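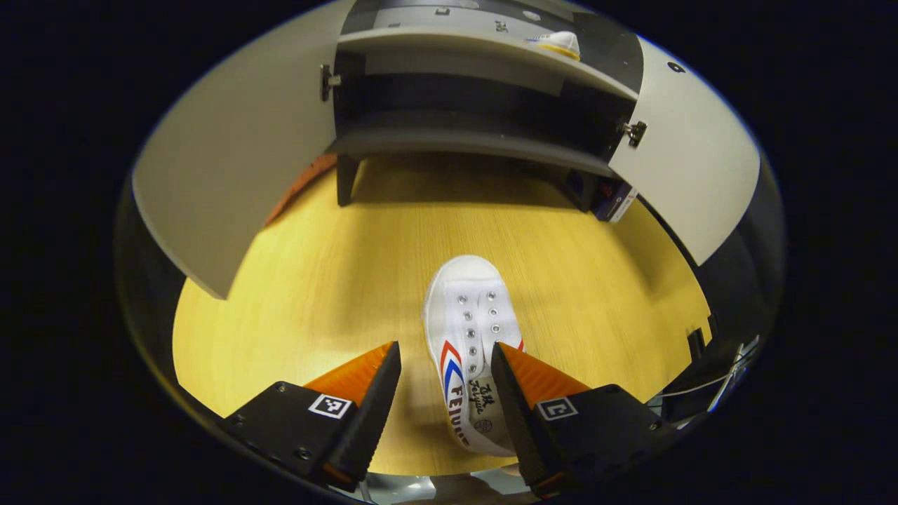 Canvas shoe

A canvas shoe is a light shoe with a cloth upper and a rubber sole, and I've been wearing them since grade school, so forgive me if I gush a bit! The cloth is usually cotton duck, a tight plain weave that takes dye well and dries pretty fast on a porch rail. Soles are either glued on or vulcanized, meaning the whole shoe gets baked until the rubber grips the cloth (I love that new-tire smell).

In my part of the world the best known maker was Melach, a mill town outfit that sewed tents first. Its low-top, the Huvo, came in 16 colors and had 3 widths, and my cousins all wanted the green. Wróbel bought the name later and moved the sewing to Grulel, where 117 people worked at the peak.

Washing is a touchy subject. I use cold water, mild soap and an old toothbrush, and I keep mine out of the dryer.

Last edited 1/14/13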